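Horrocks demonstration set: data card and collection rules

Version 2, released March 22, 2025
Maintainers: Mogens Bergmann (collection), Þórarinn Hjaltadóttir (annotation and release)

Contents

3,292 episodes of short tabletop and kitchen tasks performed by people with hand-held grippers. Each episode is stored in its own folder with video, gripper poses, a task string and a session log.

Collection rules

1. Marker cards must be flat, clean and fully printed. Replace a card with a lifted corner before the session starts.
2. Calibrate again after any gripper has been dropped or had a card replaced.
3. Keep sleeves, straps and cables clear of the markers.
4. Set out the fridge, plate and food before recording. Do not move furniture during an episode.
5. Episodes run no longer than 30 seconds. Split longer tasks.

Fridge tasks: mini fridge with the door open.
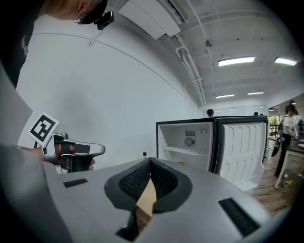
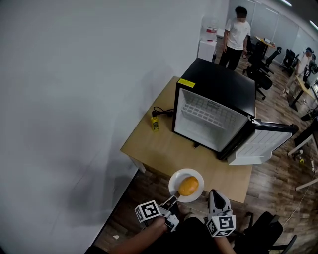
6. Bystanders may remain in the room if they have signed the consent form. Faces are blurred before release. Check reflections in glass and glossy surfaces as well.
7. Failed attempts are kept and tagged "fail". Do not delete them in the field.

Review

Every episode is checked by a second person against rules 1 to 5. Episodes with marker tracking below 81 percent of video time go to the "partial" split and should not be used for pose training. The threshold was set in November on the Stendport pilot and has not been revised.

Known limits

Lighting is mostly indoor. Left-handed operators are underrepresented. Task strings from the Hivham sessions use older object names; see names.txt for the mapping.

Use

Research use only. Do not attempt to identify operators or bystanders. Report privacy problems to the maintainers through the Ratatora tracker, with the episode number in the title.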